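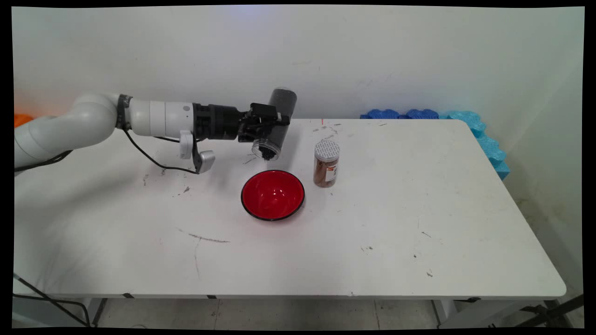 A clear container of dark granules is tipped over a red bowl, with a jar of brown powder standing next to it.

Wunthorpe kitchen opens spice and tea refill table before the holidays

December 17, 2024

The community kitchen in Wunthorpe has opened a refill table for dry spices, loose tea, seeds and other small goods that people usually buy in little jars. Residents can bring a clean container from home, fill it with as much or as little as they need, and pay by weight at the counter near the door.

The table is a joint work of the kitchen and Cropper, the small grocery shop on the main street of Florkdale. Cropper orders the goods in large bags and delivers them to Wunthorpe, where they are moved into smaller containers for the table. The kitchen gives the room, the scales and the bowls.

The idea came from a simple problem. Many families in the area bake only in December, and for this they buy a full jar of clove, cardamom or anise. They use two spoons of it, and the jar then stays in the cupboard until the next winter, when the smell is almost gone. In a short survey which the kitchen made in the autumn, 58 households answered, and old spices were the item they most often named when asked what they throw away.

"We expected to hear about bread and salad," the kitchen writes in its notice to residents. "Many people wrote to us about spices instead, and some of them wrote quite long letters."

At the moment there are 14 goods on the list. Among them are cinnamon, ground ginger, sweet paprika, mustard seed, poppy seed, black tea and coarse black pepper. Salt and sugar are not included, and the kitchen says they will not be added, as both are cheap in the shops and heavy to carry. Vanilla was asked for by several residents but it is still too expensive to keep open on a table.

How it works

The containers are poured, not scooped. This was discussed for a long time, the kitchen says, and the first plan was to have a spoon in every container. But spoons travel from one container to another, and after one afternoon of testing the ginger had paprika in it. Now each good is first poured into a wide bowl, and from the bowl it goes through a paper funnel into the container of the visitor. What is left in the bowl goes to the same visitor or into the kitchen's own cooking. It never goes back to the storage container.

A wide bowl is also more practical for goods that stick together. Tea and coarse seeds fall out easily at first and then suddenly all at once, and with a narrow jar below, half of it lands on the table. Fine powders are a different matter. For these the kitchen prefers a lid with small holes, and visitors who have such a jar at home are asked to bring it.

Visitors should follow a few simple rules:

Bring containers that are clean and completely dry. Even a little water makes powder hard within days.
Glass and hard plastic are both accepted. Thin bags are not, since they cannot stand on the scale.
Weigh the empty container first and write the number on the bottom with the pencil provided.
Wipe the bowl with a dry cloth after each good. Please do not rinse it at the table.
Put a label on your container before you leave. Cinnamon and ground clove look more similar at home than one thinks.

Labels are free and can be found in the drawer under the scales. They have a line for the name and a line for the month of filling. The kitchen recommends using ground spices within a year, and whole seeds somewhat later, but it also says that the nose is a good judge – if you must search for the smell, it is time for a new portion.

Prices and hours

Prices are the same as at Cropper in Florkdale, calculated by weight. There is no minimum amount, so it is possible to buy one spoon of cardamom for one cake. Payment is by card or in coins. The scale cannot show very small amounts well, and for this reason everything under two grams is given for free.

The table is open in the afternoons when the kitchen is open, for two hours before the evening meal. During the last days of December the kitchen is closed, and the goods will be back on the table when the cooking starts again in the new year.

Residents with allergies should know that mustard seed and sesame are handled in the same room. The kitchen cannot promise that the other goods are free from traces, and a notice about this hangs beside the scales. Persons who need to be careful can order closed packages from Cropper and collect them at the counter.

Baking recipes wanted

Together with the table, the kitchen is collecting recipes that use small amounts of many spices. The best way is to write the recipe by hand on one sheet and leave it in the box by the entrance. The recipes will be copied and hung on the wall, grouped by the spice that is most important in them. So far gingerbread has the longest row, and there are already several versions which do not agree about the pepper.

Savory recipes are also welcome. The kitchen mentions lentil dishes, pickled cabbage and the dark onion soup which is served in Florkdale in winter, for which it has received no written recipe until now, only descriptions.

Support and next steps

The first delivery of goods was paid for by Plurkix, a packaging company with a storehouse between Wunthorpe and Florkdale. The company also gave a number of used but undamaged containers with lids. Residents who have no suitable container at home can take one of these for a small deposit, and the deposit is returned when the container comes back, in whatever condition.

The kitchen will look at the sales in spring and then decide which goods to keep. Dried herbs could follow, but they take much space and lose their taste quickly in open air. Rice and dried beans were also suggested. For these, bigger bowls and another scale would be necessary, and the present table is roughly the right size for spices and tea only.

Questions about the goods can be asked at the counter in Wunthorpe or at Cropper during shop hours. Suggestions for new spices can be written on the list beside the recipe box.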